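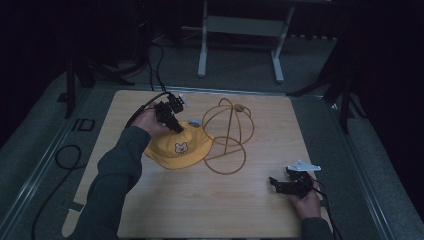 Most soft hats that lose their shape lose it between wearings. A cotton bucket hat has two parts that behave differently: a crown, which is held up by seams and little else, and a brim, which depends on rows of stitching to stay flat. Hang it on a hook and the crown creases at the point of contact. Fold it into a drawer and the brim takes the fold. The cheap remedy is a wire form like the tan one standing to the right of the yellow bear hat, a dome of crossed arcs on a circular base ring. I think every household that owns more than 2 fabric hats should own one.

The usual objection is that a bucket hat is meant to be crushed. Stornetti prints "packable" on its labels, and I accept the claim for a weekend bag. A hat can be packable and still store badly. Six months under a stack of sweaters is a different load from a day in a suitcase.

Solid foam blocks are the common alternative. Mine, an Aser, held the crown well but kept the lining damp after washing. Wire leaves the inside open to air. Its weakness is point pressure: thin arcs can print lines into light cotton if the dome is too large. Measure the inside of the sweatband and buy slightly under. For a child's hat I use a form around 10 percent smaller than the band.

Set the hat on the form while damp, align the side seams, and smooth the brim outward by hand. Do not stretch the crown down to meet the base ring. Leave it overnight, away from a radiator.

The Mridha forms I bought in May have a welded ring and sit level. An older one rocks on its base and produces a crooked brim, so I use it only for knit caps.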